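Jarkness to Move Acuña Customer Service Desk and Extend Opening Hours

Fri 6 March — Jarkness, the office furniture and fittings supplier, will move its Acuña customer service desk to the ground floor of its Sukstead Road building at the end of the month. The desk will open at 7 a.m. on weekdays, an hour earlier than at present.

The change affects trade and retail customers who collect orders in person or bring items back for repair. Phone numbers and email addresses stay the same. Parking is at the rear of the building, with 13 spaces set aside for collections.

"Customers told us the stairs were a problem, especially with boxed chairs," said Minttu Hirvonen, head of customer service. "The new desk is on the same level as the loading door, so orders can go straight out to the car." 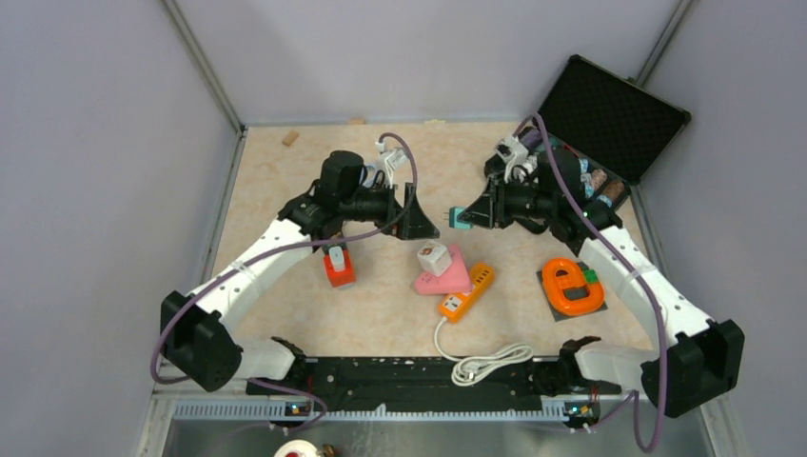

Four staff members will work at the desk, up from three. Reda Soliman, who has managed the Acuña parts counter since October, will run the new team. The parts counter will close as a separate service and its stock of hinges, casters and drawer runners will be kept behind the main desk.

Repairs under warranty will be booked in at the desk and returned within 13 working days. Customers with an open repair do not need to do anything — their paperwork will be moved over with the item.

Jarkness is also raising the limit for same-day refunds to $300. Larger refunds will still go through the accounts office and must be signed off by Kamlesh Mittal, finance manager.

The upstairs desk will close at noon on its last day. Orders not collected by then will be held downstairs under the customer's name.

Media contact: Nelli Salminen, Jarkness press office

Recent news
Jarkness adds Saturday deliveries in Acuña
Price list changes for shelving and storage
Esko Vuorinen named warehouse manager
Predireck desk range: replacement parts now in stock
Holiday opening hours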